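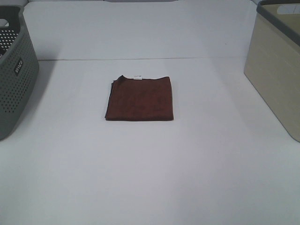

Wernumier Folding Service – Trial Notes
Filed under: Automation / Product Reviews

1/ Our institute is reviewing the Wernumier folding service, a subscription package from Zastasix for small laundries. The trial opened in October and covers 185 folding tasks.

2/ Cloths are placed between two containers, a gray basket and a beige bin. A folded cloth passes when it lies flat and is close to square. Uneven edges are recorded but do not fail the item.

3/ Lifted corners are scored separately. Tetsuya Higuchi reviews each one against the vendor's written standard – a document we found clear, if short.

4/ The plan under review includes remote support and a 30-day return period. Replacement finger pads are billed separately. We have asked Zastasix to state that charge on its quote form.

5/ Scores will be posted to this account when the review closes. Laundries considering the service should request the full terms before signing.

Comments (3)

Isamu Uchida: Does the standard cover fitted sheets?

Minoru Onishi: Please post the pad prices as well.

Tomoyo Hayashi: Are sewn-in tags scored?

Recent
Gukbridge Sorting Kit: Setup Notes
Sakamoto Service Plans Compared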